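4 Laundry station: set-up and first loads

Applies to Dridesano floor units working in Weltness guest rooms and staff laundries. Read section 3 (tether and emergency stop) before starting.

4.1 Changes to the attendant's job

The attendant no longer bends to the drum for towel loads. Sorting, stain checks, detergent and programme choice remain manual. Each attendant on shift is signed off as station lead before working beside the unit, and may stop it at any time without giving a reason.

4.2 Positioning

1. Open the lower door fully and leave it against its stop.
2. Place the basket on the floor under the open door. Do not raise it on a stool or trolley.
3. Bring the unit up to the drum with its feet slightly staggered. The hand should reach the drum mouth without the torso leaning.

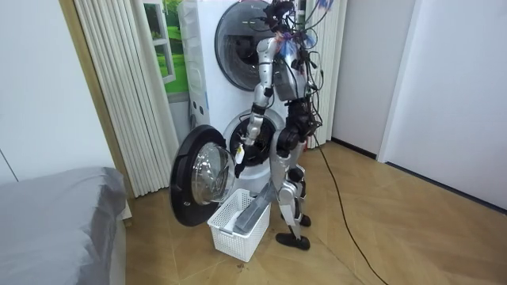

4. Check that the overhead cables have slack through the full reach. Leave 500 mm of clear floor on the side where any loose cable runs.
5. Enter the station number on the Tumo panel. Site 47 uses the older panel and needs the number twice.

CAUTION: Keep out of the space between the door and the unit while the arms are powered. The door glass does not stop an arm.

4.3 Loading towels

1. Select TOWEL, two hands. Bath towels are rolled before loading; the roll is held at both ends and passed to the drum opening.
2. Watch the first roll of each shift. If a cable loop catches on the door, press HOLD and free it by hand.

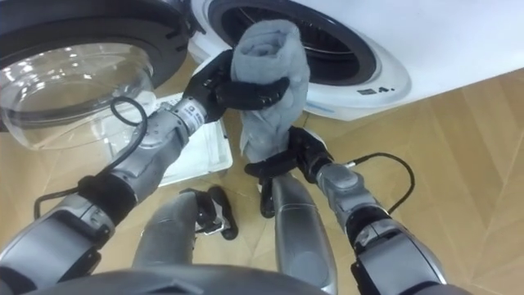 4.4 Loading loose cloths

1. Select CLOTH, right hand. The left hand stays low and takes no part in the load.
2. Set grip to 125 for terry, lower for thin cotton.
3. Leave folded items in the basket until called for on the panel.
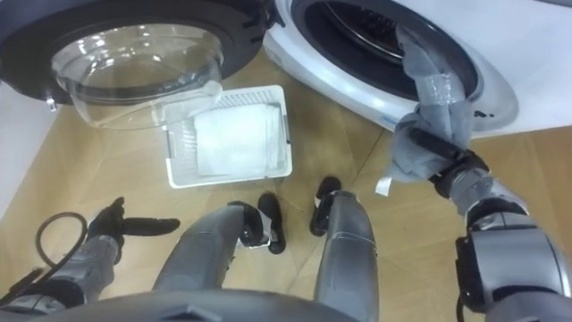 4. Before closing the door, run a finger round the gasket. Fabric left over the rim is the most common fault in the shift log — clear it by hand and record it as R3.

Note: Closing the door and starting the wash are attendant tasks at all sites. The Bühler training card for this step was withdrawn in January; use the list above.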